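Home | News | Community | Research | Events | Contact

Household items project reaches its second month

Sun 8 March

A small project that collects examples of everyday housework for a learning system has now entered its second month, and the people behind it say they are satisfied with the beginning. The work is led by Stella Muli of Fullelano, a company that writes software for robot arms. It is done in ordinary homes and not in a laboratory.

The participants use grippers which they hold in the hand, one on each side. Each gripper has a handle and two finger pads, and it carries its own camera. The person picks up an item, moves it, and puts it down again, and the recording of this becomes one example. Later the system is trained with many such examples, so that a robot arm with the same kind of fingers can try the same task.

The first tasks were chosen in February. They are simple on purpose: to sort small rubbish, to put clothes on a chair, to bring a cup from one room to another. According to Ms. Muli, the rubbish task was the one which taught the team the most. A can has a fixed shape and the fingers close on it in nearly the same way every time. A paper bag is different. When it is crumpled it never has the same form twice, and the person must decide each time where to take it.

"We thought that the heavy things would be difficult," said Ms. Muli. "The heavy things were fine. It was the paper and the soft plastic that made us change our plan."
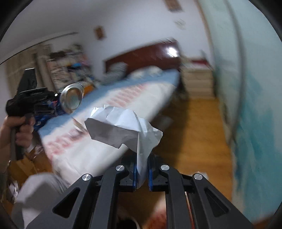 The new plan asks for more recordings of soft and light items, and fewer of bottles and boxes. It also asks the participants to work a little slower at the moment when the fingers close. In the first weeks many people made a quick movement there, as they would do with their own hand, and the recordings were hard to use.

At present 11 homes take part. Each participant follows a short training session of 2 hours before starting, and after that may choose the time of day for the recordings. Most of them prefer the morning, when the light in the rooms is better. Pranab Majumder, who is responsible for checking the recordings, said that the light was a bigger question than he expected. An example that is too dark is not thrown away at once, but it is put apart and looked at by a second person.

Mr. Majumder also explained why the homes are not tidied or arranged for the project. A robot that has only seen clean tables, he said, will not know what to do beside a bed or in front of a full shelf. For this reason the participants are asked to leave their furniture and belongings where they normally are. They are asked only to put away letters, bank cards and family photos with faces, and every recording can be deleted if the participant wishes it.

In the last full week the team accepted 74 examples of the rubbish task. Another 38 were refused, mostly because the item had left the view of the camera or because the movement was stopped halfway. Mr. Majumder hopes that the refused part will become smaller when the new instructions are known by everybody. They are printed on one page, and a version in larger letters is also available.

The storage of the recordings is done by Pekitz, and the hand grippers are repaired and adjusted by the Waweru workshop. Some of the finger pads have already been replaced. The workshop is now testing a softer pad, which should hold thin paper without tearing it, but no date has been given for its use in the homes.

The next task on the list is folding small towels. It needs both hands during the whole movement, and the team expects that the training session will have to be longer. People who live in a flat or a house with stairs are especially welcome to apply, as there are few of these among the present participants. The form can be asked for at the Fullelano front desk or by post.

Contact us | Copyright Brerka Community News | Back to top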